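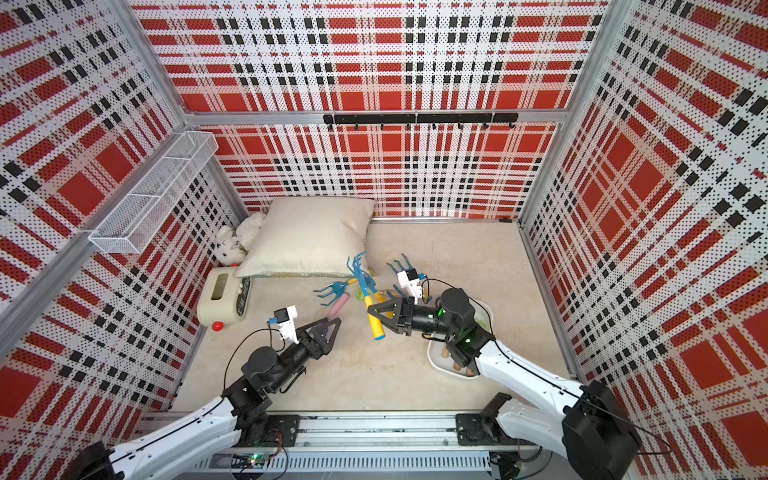
Perforated wall panels with a hook rail and a wire basket.

Section 4. Setting up the dehumidifier in a workroom or hobby room

Applies to Gindham models made by Dristwood. If you have the wall-hung Prakimano version, use the separate mounting sheet packed with the bracket.

Revised 2018-02-18

4.1 Before you plug in

Leave the unit standing upright for a full day after delivery. It may have been carried on its side, and the oil in the compressor needs time to drain back. Do not shorten this wait, even if the carton arrived upright.

1. Cut the straps and lift the carton off from above. Do not tip the unit to slide it out.
2. Remove the foam blocks from under the tank and the tape from the float. The float is the white piece inside the tank. It must move up and down freely.
3. Check that the power cord is not nicked or crushed. If it is, call the dealer and do not use the unit.
4. Keep the drain plug and the hose collar. They are in the small bag taped to the back grille.

CAUTION: The unit must be plugged directly into a grounded wall outlet. Do not use an extension cord or a power strip.

4.2 Choosing a place

The unit stands on the floor. It works best near the middle of a wall, on the side of the room away from the door. A finished floor or bare concrete is fine. On thick carpet, put a flat board under the casters.

1. Leave 17 inches of open space behind the rear grille and above the top outlet.
2. Keep cloth, paper patterns and plastic bags away from the intake. Anything light enough to be drawn onto the grille will be.
3. Check that the floor is level in both directions. A unit that leans toward the front can spill when the tank is pulled.
4. Lock the two front casters.

Perforated panels can be left as they are behind the unit, as long as the clearance above is kept. Items hung on the wall should not reach down into the space over the outlet.

Note: Glue, solvent and spray finish should not be used in the room while the unit is running. Wait until the fumes have cleared, then switch it on again. Fumes drawn over the coil can damage it, and this is not covered by the warranty.

4.3 First start

1. Slide the tank in until it clicks.
2. Close the windows and the door. The unit cannot dry a room that is open to the outside, and in July it will run day and night trying.
3. Press POWER. The fan starts at once. The compressor starts a few minutes later.
4. Press HUMIDITY until the display shows 50. This setting suits most rooms where paper, fabric, yarn or hand tools are kept.
5. Leave the fan on HIGH for the first day.

You may hear a gurgle when the compressor starts and again when it stops. Both are normal. A steady rattle is usually a loose tank or a caster that was not locked.
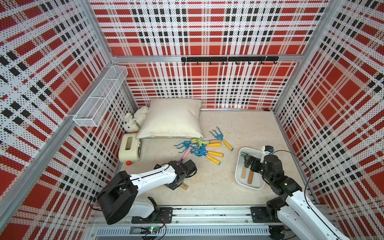

Expect the room to feel slightly warmer after a few hours. The unit gives off heat as it runs, more so in a small room with the door shut. If the warmth is a problem, raise the humidity setting to 55 or run the unit overnight with the timer (see 4.5).

The reading on the display is taken at the intake. A separate gauge on the far side of the room will often show something different, especially on the first day. Put the gauge at table height, out of the sun, and give it time to settle before changing the setting.

4.4 Draining

The tank can be emptied by hand, or the unit can drain through a hose.

To empty the tank:

1. Wait for the FULL light, or press POWER to stop the unit early.
2. Let the unit stand for a minute so the last drops fall into the tank.
3. Pull the tank straight out with both hands.
4. Pour from the corner marked with an arrow.
5. Wipe the outside of the tank and slide it back in.

To use a hose:

1. Switch off and unplug the unit.
2. Unscrew the drain cap at the rear.
3. Fit the collar and push a garden hose onto it. Any standard hose will do.
4. Run the hose downhill all the way to the drain. A loop that rises above the collar will send water back to the tank.
5. Pour a cup of water into the drip tray and check that it comes out at the far end.

CAUTION: Do not drink the collected water or use it in a steam iron. It can go on house plants but not on anything you plan to eat.

Note: The drain pump is sold separately by Pelletier, with its own instructions. Without the pump, the unit cannot lift water to a sink.

4.5 Timer and restart

Press TIMER once for a delayed start and twice for a delayed stop. Each press of the up arrow adds an hour. To cancel, hold TIMER until the clock light goes out.

After a power failure the unit comes back on with the last humidity setting, but the timer is cleared. Set it again.

4.6 Filter and service hours

The filter is behind the rear grille. Check it every two weeks, or every week if you sand, saw or cut fleece in the room.

1. Unplug the unit.
2. Pull the tab at the top of the grille and slide the filter up.
3. Vacuum it with a brush head. If it is greasy, wash it in lukewarm water with a drop of dish soap.
4. Dry it completely in the shade. Do not use a hair dryer.
5. Slide it back and close the grille.

The hour counter is shown by holding HUMIDITY and TIMER together. The service light comes on at 4,000 hours. It is a reminder to have the coil cleaned — the unit keeps running as before. On units with the early control board the light comes on at 1,995 hours, and the coil check should be done at that point instead.

To reset the light, hold FILTER until the display blinks. The counter itself does not go back to zero.

If the display shows E1 or E2, go to Section 7.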